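Daderow presents a new collection of quilted covers for round heating tables

Plumthorpe, Mon 18 May - The home textile company Daderow announces today its new collection of table covers for round dining tables with a cooktop in the middle. The covers are on sale from this week in our shop in Plumthorpe and at 122 partner stores.

Families who cook at the table know the problem well. A usual tablecloth has no place for the cooktop, and after a few meals it moves to one side. Our new cover is quilted and lies flat on the table, and a sheet of glass can be put on top of it. The first pattern in the collection is a grey diamond stitch with small white stars. 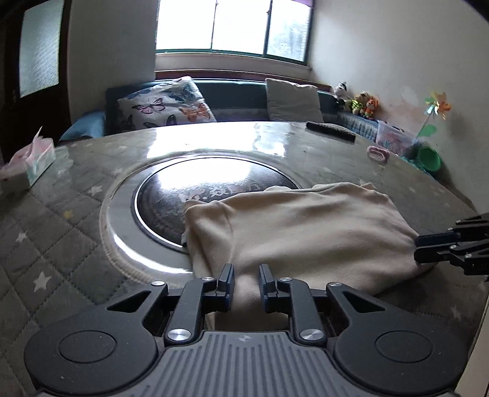
Daily care is simple. The glass should be wiped with a soft cloth, folded two times, going from the rim of the cooktop to the outside of the table. Please wait until the cooktop is fully cold before you begin. The cover itself needs washing only a few times in a year - we recommend 30 degrees and no dryer.

The collection was prepared together with the sewing workshop Zieliński in Bastthorpe, which has made quilted goods for Daderow for many years. Work on the patterns started in January. Before the start of sales we sent a questionnaire to our customers and received 1077 answers. Most of them asked for calm colors and for a cover which does not slide under the glass.

The first production is 2000 pieces, and over 3000 more are planned for the autumn. Covers for tables of other sizes can be ordered in the Plumthorpe shop. For this, please bring two measures: the width of the table and the width of the cooktop with its rim.

Stores that wish to receive fabric samples can write to the Daderow sales office in Plumthorpe.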